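Week three with the practice board

So the big box from Temis finally got opened properly, and I have been poking at the thing pretty much every evening in March. A few of you asked me to write it up before you spend the money, so let me do that while the good and the bad are both fresh in my head.

Quick recap if you missed the last post. Temis sells a modular task board for people who want to teach their arms to do fiddly hand stuff. You get a carrying frame, and the panels lock into it like jigsaw pieces. The starter set was 618 dollars with shipping, and extra panels are 55 each. That stings a little! I did look at the Welon board first, and it's cheaper, but it's one fixed plate. Once your policy knows where everything is, you're kind of done. Being able to pull it apart and shuffle it was the whole draw for me.

Putting it together took me 90 minutes, mostly because I'm stubborn and skipped the leaflet. The tabs are tight out of the bag. Push from the middle of the seam and work outward, or you'll be at it all night like I was.

Buttons first, because everybody starts with buttons. They are domed and glossy, which looks great and also means a gripper that comes in at a lazy angle can skate right off. I got a lot happier once I brought the fingers in closed and used the tips together as one poker. The toggles are a whole different animal. The levers are short, so you can't be off by much, and you need to push sideways without leaning on the panel.

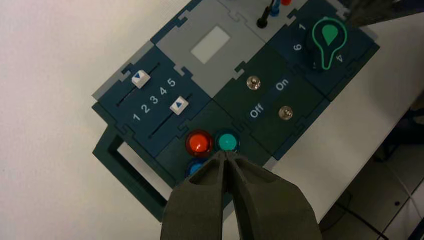 Closed fingers by the teal button, then over at the toggle panel with both levers toward Off.

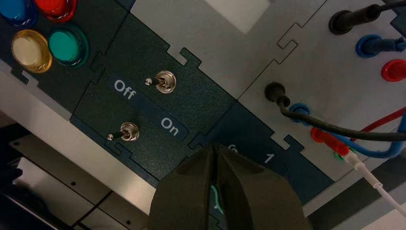
My success rate on toggles is still embarrassing, by the way. I logged 120 tries before I even changed the approach height, and I should have done that on the first night. Mélanie Fraser (she runs the Sisico build log, go read it) told me to start each try from a slightly different spot and stop being so neat about it. She was right, and I was annoyed for a whole afternoon.

The sliders are my favorite part. There's a row of numbers between the two tracks, so you can say "go to 3" and see at a glance how close you landed. The dial has numbers too, but I haven't gotten a clean turn out of it yet - my fingers slip on the knob, and I think I need rubber tips.

The banana plugs are where I'd warn you. Pulling one out is fine. Getting it back in is a proper project, and the leads get tangled and wander across whatever panel you wanted to work on next. I ended up doing the plug tasks last every session so I wasn't fishing cables out of the way in between.

What I'd like from Temis: a printed card with a few suggested layouts, a bag of spare slider knobs, and some way to clamp the frame down. Mine creeps when the arm pushes hard. I emailed support and got a nice reply from someone named Sepúlveda, who said a clamp kit is on the list but wouldn't give me a date.

Would I buy it again? Yeah, I would, but I'd get the starter set and hold off on extras until the toggles are behaving. I've got two more panels in my cart right now and I'm trying very hard to leave them there.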